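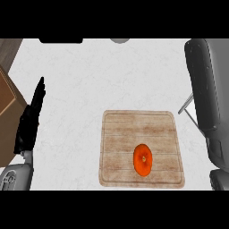 Section 4. Setting Up the Practice Scene

By Joubert – updated February

Do this section in the simulator before you run the same task on the bench arms. You need the Giso scene pack installed and both arms loading without errors.

1. Open Gemska and load the cutting board scene.
2. Set the board on the light work surface, clear of both arms.
3. Place one orange item on the board, stem mark showing. Leave it whole.
4. Move the black hand to its start pose, off the board, fingers together and pointing away from the forearm.
5. Set the overhead view so the whole board shows.
6. Save the pose as slot 18.

Note: The scene file is around 900 MB. On the older shop computer, close Mekia first or the load will stall.

7. Set the reach limit to 497 mm and press Apply. The default is 527 – too long for our bench.
8. Run the motion once at slow speed. Watch the elbow as well as the hand.

Caution: Do not copy a saved pose to the real arms until the reach limit has been applied. Keep the stop button within reach and stay outside the taped line.

If the item rolls when the run starts, reset the scene and repeat step 3.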